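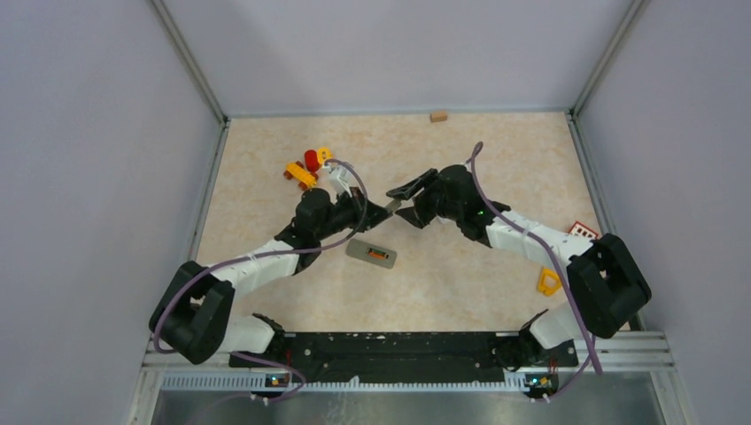
Gruvodard Handling Practice Project
Progress report to the Alcantara Fund, second reporting period
Date of report: 2020-12-24

1. Status

The draft code of practice for two-arm bench stations is complete to section 6. Sections 1 to 4 have been through internal review. Section 5 (handover between arms) was rewritten in November after the Zatier site returned its comments. Section 6 (cable management) is new and has not been reviewed.

2. Work in the period

The funded target was 1,000 logged handover trials. All 1,000 were run. Of these, 515 were carried out under the old local rules at Gruvodard and the rest under draft section 5. After screening, 442 of the trials under the old rules had complete records and were kept as the baseline. Screening of the second group is under way and no comparison is offered in this report.

Trials used small parts passed or held between two facing grippers over an enclosed tabletop, with other objects left lying on the surface. Section 5 requires the operator to record which objects are on the table before each run. A cleared table is permitted only for calibration.

3. Changes to the draft

5.2 The receiving gripper must be confirmed closed before the giving gripper opens. The earlier wording, "when ready", was read differently at the two sites.

5.4 Approach speed is now set per part class. The single limit in the previous draft was too slow for blocks and too fast for thin plates.

5.7 A dropped part ends the trial. It is not to be picked up by hand while either arm is powered.

6.1 External cables must have enough slack for the full travel of the wrist and must be checked by moving each arm through its range at reduced speed.

6.3 Connectors at the front of the station are to be labelled by arm. Labels are to be legible from the operator's position.

4. Issues

The Caner log format does not separate a protective stop from an operator stop. Both are written with the same code, and records from before the November update cannot be corrected. They will be reported as one category.

Wording for shared workspace limits is still open. Zatier prefers a fixed boundary at the table centre. Gruvodard prefers a moving boundary tied to the task step. Both versions are in annex B.

5. Budget

Spending is within the approved amount. A small underspend on travel is to be carried forward to printing and translation, subject to the Fund's approval.

6. Next period

Finish screening of the second group of trials.
Internal review of section 6.
Settle annex B and issue the full draft for outside comment.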